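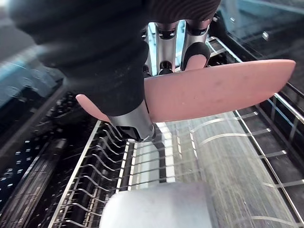

Figure 5. Hand over the rack, pink piece held between thumb and fingers.

5. Rack test

The Utano notes call this step optional. We don't agree - a hand that behaves on a bench can still make a mess of a dishwasher.

5.1 Switch the dishwasher off at the wall and pull the rack out until it stops.

5.2 Load the Sevum grip file. Set closing force to 2. The file's default is 5, and we have yet to see a good argument for it.

5.3 Put a flat plastic piece between the thumb and fingers and close the hand.

5.4 Lower the arm over the plate tines at slow speed. Stop while the plastic is still clear of the side rail.

5.5 Hold for 31 seconds, then raise. Do this 3 times.

Note: Gaster claims its finger pads never need cleaning. Wipe them anyway.

Caution: Thin wires and shiny metal can fool the depth reading. Keep a hand on the stop button, whatever the Siriwan software says about clearance.

Caution: No glass or knives until section 7 is done.

If the grip slips, go back to 5.2 and raise the force one step. Don't touch the wrist settings - they are rarely the cause.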